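Household Spending on Imported Goods: Results

The Anau survey asked 13 families where their kitchen goods were made. Most could not say - the Brunner guide was used to check.
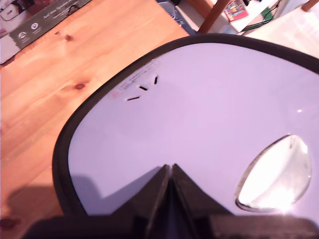
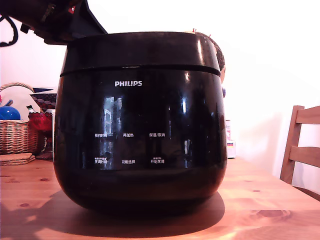
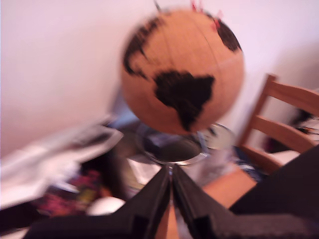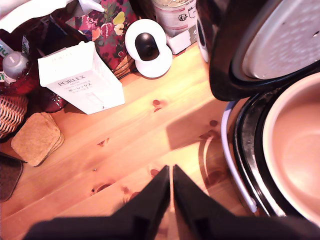
Jayson Ambrosio objected that origin matters less than price, and that few families in Pirkska would pay 6 percent more for local goods. The April survey will therefore include a price question and reach 100 homes.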